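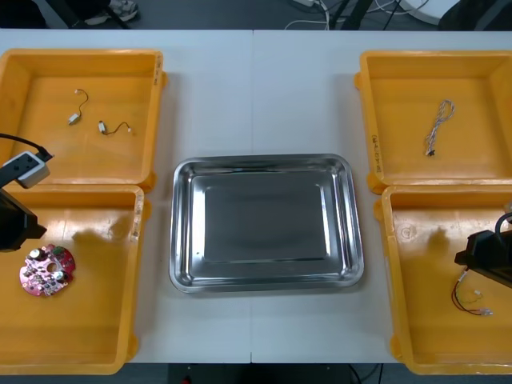
News > Local > Business

Small-parts sorting moves to Estbridge

ESTBRIDGE – Repair firm Nirkov has moved its parts sorting to a ground-floor room on Castaño Street, where circuit boards and wiring from scrapped household appliances are separated for reuse.

The firm sorted 1,458 parts at its old site in July, workshop manager Solange Medeiros said. Boards go in one plastic bin, and wire assemblies are split up by type, with the bins labeled by hand.

"A short lead with a good plug on it is worth keeping," Medeiros said. "People used to throw those out with the casing."

Parts that pass testing are sold to 16 repair shops in the area. The rest go to Lulavska, a metals recycler, which collects every 6 weeks.

Ayuba Antwi, who runs one of the shops, said connectors are what he orders most – older ones are hard to find new.

The Castaño Street counter is open to the public until 4 p.m. Residents can drop off small appliances there at no charge. Batteries must be removed first.

Contact the newsroom | Copyright Estbridge Local News | Back to top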